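How does a robot learn to tidy up?

When you were small, someone showed you how to put things away. You watched, you tried, and after many tries your hands knew what to do. A robot also needs somebody to show it. In the Wondberg project, people do this showing at home, in real rooms.

They use a tool called a gripper. It has two jaws that open and close, like your thumb and finger. A person holds it in the hand and does a small job with it, and a camera on the tool records the job. One recording is called an example.

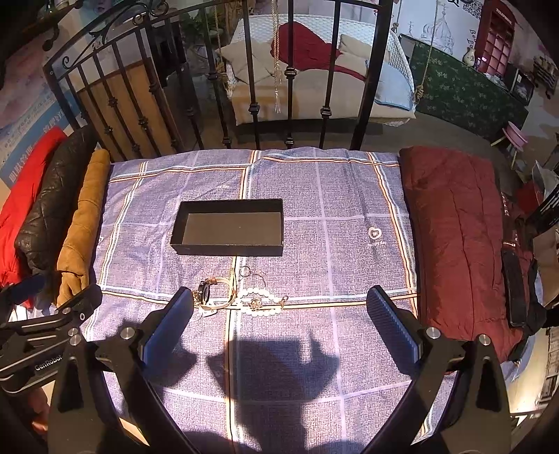 A gripper over a bed, with its jaws open. Can you find the watch, the pearl bracelet and the open box?

Putting a bracelet in a box is easy for you. For a robot it is hard — the pearls can roll and bend, and a chain can hang down. So one example is not enough. For the jewelry job, the Wondberg team collected 814 examples. They looked at each one and kept 785. The other ones had mistakes, for example when a hand covered the camera.

The examples come from six homes, because every home has different beds, blankets and lamps. After this, a computer program studies all of them and looks for what is the same.

Try it yourself! Take two spoons and move 30 buttons into a cup. Which buttons are the most difficult to pick up?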